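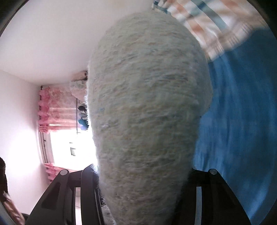
Page 2 of 17

Grototov: a collection of beds, and what gets left on them

README, September revision
Maintained by Ryszard Sobczak

What's in it

Grototov is a set of 493 written records of beds in ordinary bedrooms, mostly small ones. Each record lists the bedding, how it was folded (if it was), and any towels, toys or stray items lying on top. The beds belong to 76 households in Altlow, all of whom were told not to tidy up first. A fair number plainly did, and we have left their hospital corners in.

The set grew out of Namerard, an earlier list of cupboards that was accurate, complete and read by its two authors.

Layout of the records

records.csv - one row per bed
layers.csv - one row per layer of bedding, numbered from the mattress up
extras.csv - anything on the bed that you wouldn't sleep under
notes.txt - arguments

The bed column in layers.csv matches the bed column in records.csv. It didn't in the first release, and anyone still using that one will find several people sleeping under bath mats.

What we call things

Sheet: the flat thing nearest the mattress, stripes or no stripes.
Blanket: thin, usually foldable, may have a fringe.
Comforter: thick and puffy. Half the contributors call it a duvet and one calls it "the cloud". All three go in as comforter, after a long afternoon I don't wish to revisit.
Towel: a towel, even when it is being used as a pillow.
Plush: anything soft with a pile that has no business being washed at 60. A face is not required. Pale ones are entered as "off-white" unless the owner insists on a better name, in which case see notes.txt.

Folded, rumpled, bunched

These are the only three states allowed. Folded means somebody made an effort. Rumpled means flat enough to sit on, with creases. Bunched means pushed up against something, most often the wall. A bed can have all three at once, so state is recorded per layer and never for the whole bed. Please stop sending me beds marked "fine".
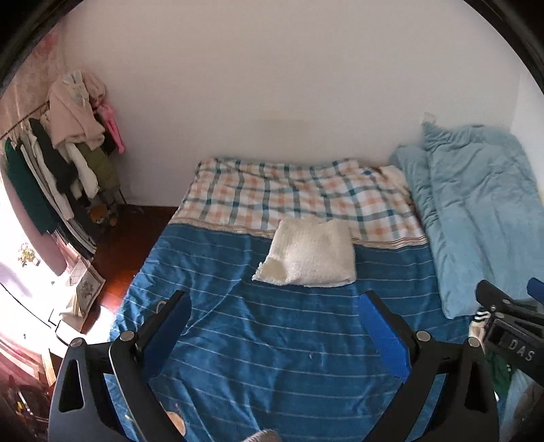 Plaid blanket folded back, white towel folded, blue striped sheet rumpled, light blue comforter bunched.

A blanket turned down at the head still counts as folded, and a frayed corner on a towel goes under wear, which has no effect on its state.

Known problems

Colours are as the contributor typed them. "Teal" and "dark green" have been swapping places since the start.

Plush items are missing from the early records, where they were treated as clutter. The Mabuza records were redone to put them back. The rest are waiting for a wet weekend.

Small round things on the sheet are entered as "small round" until someone says what they are.

Use

Take it, copy it, correct it. Corrections go to Ryszard with the bed number in the subject line. Messages that only say "the blue one" will be put with the others.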